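Skoseo opens second furnished workroom at Ornum

Ornum, March 29, 2026 — Office furniture supplier Skoseo has opened a second furnished workroom at its Ornum site, giving small firms a place to try desks, chairs and tables before they order.

The new room is laid out as a working office. Visitors can sit down, move chairs between desks and bring their own work with them for a morning or an afternoon. Sessions are free but must be booked.

Skoseo has supplied offices in the area since 2014. Its first workroom, which opened in January, shows larger desks and meeting furniture. The second is meant for firms that have one room to furnish and want it to serve for desk work, reading and short meetings.

All the chairs and tables in the room can be ordered singly. There is no minimum order, and pieces can be mixed across ranges. Delivery is free on orders over £500. The Mazza office chair, new to the range this year, is priced at £269 and comes with a two-year guarantee.

The fitting out was handled by Plukness, the interiors firm that also worked on the first room. The brief was to keep the walls plain and bring in colour through smaller things — a seat, a cloth, a few books — that a tenant can change without asking the landlord.
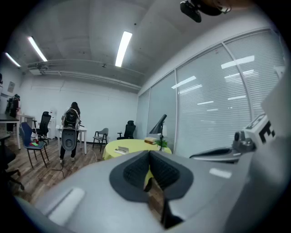
The second workroom at Ornum, with the round table and its yellow tablecloth, a blue chair to the left and white blinds along the glass panels.

Bookings for the workroom are open now through the Skoseo website or at the Ornum front desk. Groups of more than six are asked to book both rooms. Firms may bring a floor plan, and staff will mark up a suggested layout to take away.

Notes to editors

Skoseo sells new and refurbished office furniture to small and medium-sized firms. Prices quoted include VAT. Further pictures and a price list are available from the Skoseo press office on request.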